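Crates are back in the produce aisle, and so is the plastic

Levetness Grocers wants shoppers to believe the wooden crate will change how they buy vegetables. The chain finished refitting the produce section of its Pistberg store this month, pulling out the old sloped bins and putting pale slatted crates in their place. A sign near the entrance promises "market fresh, every day". The prices have not moved, and most of the vegetables are the ones that were there in August.

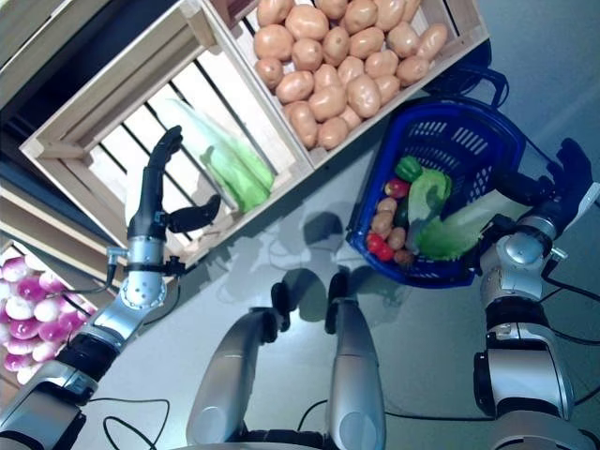

2 min read

November 25, 2025

The refit was designed by Riis, a shopfitting firm that has done bakeries and bottle shops in the region and had not tackled a full produce section before. Its brochure says slatted wood lets air move around the stock and "invites the hand". Air may well move around the potatoes, which are piled high in their crate. It has a harder job with the lettuce, part of which sits in thin clear plastic inside a crate full of gaps. If the idea was to make the aisle look like a farm stand, somebody forgot to tell whoever orders the wrapping.

Levetness says the new layout uses 558 crates across the store and its back room, all the same size so they can be carried straight from the truck to the display. The company calls this a saving in handling. It would not put a dollar figure on the saving, nor say whether any of it would reach the checkout.

The crates do look good. Turnips have probably never had a better showing in Pistberg, with their white and magenta colouring against the light timber, and the dark shelving behind makes everything seem brighter than it did under the old setup. Whether anyone needs that many turnips is another question. A store that wanted to sell more of them might start by printing a recipe.

Setting the crates on an angle is the other big change. Riis claims shoppers see more of each vegetable this way. It also means a crate can look generous without holding very much, and a couple of napa cabbages laid lengthwise take up a lot of room. 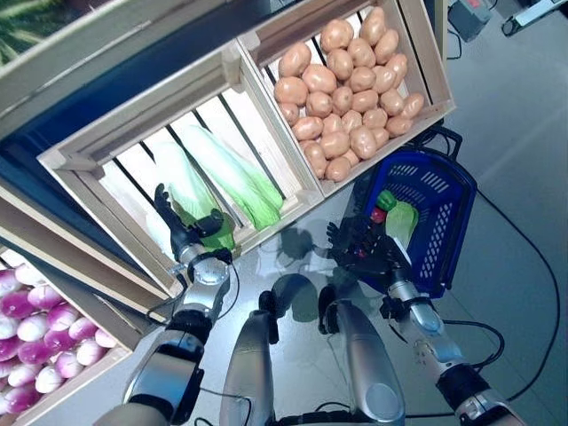 Napa cabbage beside the potatoes and turnips in the refitted Pistberg produce section.

Cabbage is still sold by the head, which has annoyed regulars for years. A small one costs the same as a large one, so the biggest go early and the late shopper pays full price for what remains. The Zinon market across the river weighs its cabbages and manages to do it without a design firm. Asked if Levetness would follow, the company said pricing by weight was "under review", the same answer it gave in August.

The chain points to a survey of 700 shoppers at its other locations, most of whom said they liked the look of wood. They were not asked if they bought more vegetables, or threw out fewer. Those figures would be worth having before the same treatment goes into a second store, which Levetness has pencilled in for next year.

For now the blue plastic baskets remain. A company notice says they will be replaced "in a later phase" and gives no date.

Contact the newsroom | © 2025 Pistberg local news | Back to top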